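4. What the closures look like

4.1 The pads and the thread

I should say up front that I came to this part of the work as a sewing person. My background is in textiles, and when Celeste Rivadeneira first asked me to help describe the closures in the Gernstead set, I thought I'd spend a week looking at knots and go home. That was a while ago. The set now holds 300 pads and 3000 stitches, I've looked at every one of them at least twice, and I have opinions about thread tails that I did not have before.

All the pads are the Poro two-line kind. You get two cuts running side by side, and the upper one gets closed before the lower one is begun. We kept to the interrupted stitch all the way through, meaning each stitch is its own loop with its own knot and its own cut ends. A running stitch is quicker and prettier (I'm a fan, I'll admit it), but with a running stitch one bad bite pulls on its neighbors and you can't tell which stitch caused the pucker. With interrupted stitches you can point at one and say, that one, right there.

The thread is Bultora black in a single weight. We tried a blue one early on and it was lovely to look at, but it went muddy wherever it crossed the red line, and Rangi Costigan was squinting at the screen by lunchtime. Black stayed black. We swapped it in and redid the first batch of pads, which is why the batch numbers in Table 2 begin at two.

4.2 Reading a row

The thing I look at first is the row as a whole. Are the stitches spread along the cut, or do they bunch up? Does the spacing hold, or does it start out generous and get tighter toward one end? A row can have perfectly good knots in it and still be a poor row, the same way a hem can have good stitches and hang crooked.

Figure 4 is the pad I use when I'm showing a new reader how to do this. The upper row is complete, and you can see the second and third stitches sitting close together while the first one has a tail that hangs down below the cut. The lower row is still open at its right end. I like having a finished row and an unfinished one side by side, and it gets people talking about spacing before they've learned any of the vocabulary.
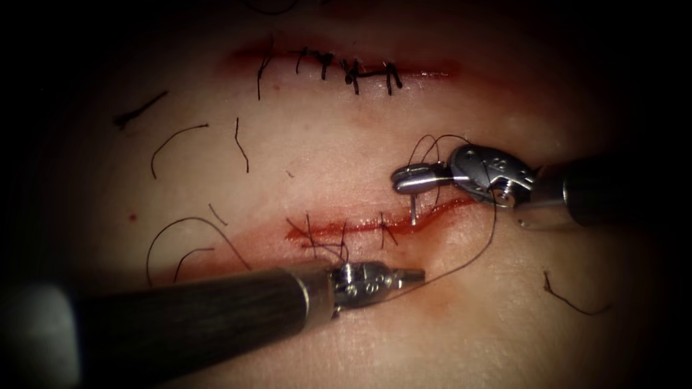

Figure 4. Upper line closed with five interrupted stitches; lower line with three stitches in place and its right end open.

We score spacing on the Ibarra sheet, which asks for a single grade per row. I wanted a grade per gap. Celeste argued me out of it, and she was right, as the per-gap grades from our trial run wandered all over the place depending on who was reading and whether they'd had coffee. One grade per row is coarse, but two readers who have never met will usually land on the same one.

Coverage is scored apart from spacing. A row where the stitches are beautifully even but huddle over the middle and right of the cut still leaves a bare stretch at the left, and the sheet wants that written down separately. For the unfinished rows we leave coverage blank. I've seen people try to guess where the next stitch was going to go – please don't, if you're using our sheet. Blank means blank.

4.3 One stitch at a time

After the row, I go back and read each stitch by itself. I want to know where the knot sits relative to the cut, whether the loop crosses square or on a slant, and what the ends are doing. A knot that sits right on top of the cut gets a note. In cloth you'd hide it to one side without thinking, and the sheet asks for the same here.

The early part of a lower row is my favorite thing to read. There's a single stitch down, so there are no neighbors to compare it with, and you have to judge it on its own merits. Is it square to the cut? Are the two sides meeting under it? Where do the ends fall? I've had readers tell me they find these the hardest, and I think it's because we all lean on the rest of the row more than we realize.

The upper row also changes how you see the lower one, by the way. With a tidy finished row sitting over it, a lone stitch tends to get graded up. We tested this a little by covering the upper half of the picture with a strip of gray, and the grades slipped down a bit for the more careless pads. The effect was small and we didn't chase it, but all the readings reported in Section 5 were made with the full picture showing, so that every reader had the same help or the same distraction. 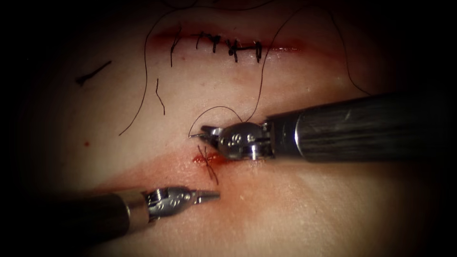

Why is each stitch tied off before the next one is begun?
Each interrupted stitch has to hold by itself. Tying it off first means the tension is set for that one loop, and a later stitch can be pulled tighter or cut out without loosening the ones already in place.

Color is the other thing people ask me about. The red along the cut spreads out into a pink halo on a lot of the pads, and it's very tempting to read that as a sign of rough handling. We don't grade it. The halo varies so much from pad to pad that I stopped trusting it early on, and the sheet has no box for it. If a reader feels strongly there's a comments line at the bottom, and some of the comments are a pleasure to read.

4.4 Ends, tails and scraps

Now for the part I've been looking forward to. Thread ends are treated as housekeeping in most of the suturing material I've read, a line or two at the end telling you to trim them. But I find you can learn a lot about a row from its leftovers! Some rows end in neat little ticks, every tail clipped to about the same length. Some have one long tail and three short ones. And some pads have loose thread wandering all over the upper half, with a clipped scrap or two lying off to the side.

We put the leftovers in three groups. Tails are the cut ends still attached to a knot. Strands are long pieces crossing open surface, whatever they may be attached to. Scraps are short bits that look detached. The line between a scrap and a very short strand is fuzzy, and Rangi and I had a long and quite enjoyable argument over it that took up most of an afternoon. The rule we settled on is that if you can see both ends and neither one is in a knot, it's a scrap. If one end runs off into the dark at the border, call it a strand and move on.

In all we logged 1067 strands and scraps across the set. Most of them are harmless. The ones I worry over are strands that cross the open part of a cut, which can get caught under the next loop and make a stitch look doubled when it isn't. Readers got these wrong more often than anything else on the sheet. The fix is dull: follow the strand with a finger on the screen, from one end to the other, before you write anything.

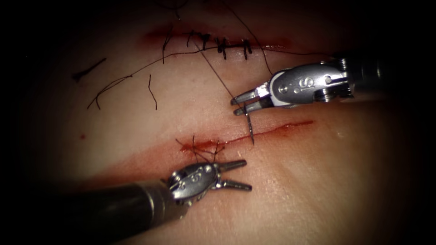

How long should the ends be left after a knot is cut?
Long enough that the knot can't work itself loose, and short enough that the ends don't reach the next stitch. Keeping all the tails in a row to a similar length also makes the row easier to check later.

Tidiness in the leftovers doesn't track tidiness in the stitches as well as I'd hoped. I went in sure that it would. There are pads with thread strewn everywhere and a compact, square row sitting in the middle of it, and there are spotless pads with knots leaning every which way. We report both grades and leave them uncombined.

4.5 Close views

The wide pictures are good for rows and poor for edges. For 40 of the pads we also read a close view, where the cut runs up and down instead of across and you can see far less of the surrounding surface. It takes a moment to get your bearings. My advice is to find the red line first, then work out where the thread is coming from, and only then look at the edges.

Close views are where fine thread shows up best. Little wisps at the edge of the cut, the kind of thing you'd miss completely in a wide picture, are suddenly plain to see, and so are the soft curves a strand makes when there's slack in it. We added a box for wisps in March 2022, after Celeste spotted that two readers had been writing them in the margin all along. 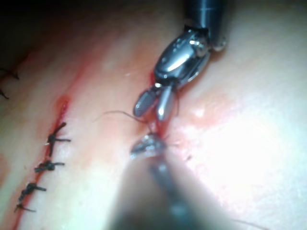 Figure 5. Close view of an open incision, with short wisps of thread at the wound edge and a strand curving off to the left.

I wouldn't use close views for spacing at all. You rarely get enough of the row, and whatever you do get looks bigger and more dramatic than it should. Two of our readers tried it anyway and both marked spacing a full grade harsher than they had on the wide view of the same pad. Those readings are left out of Table 3 and kept in the appendix, along with the comments line from each sheet, spelling and all.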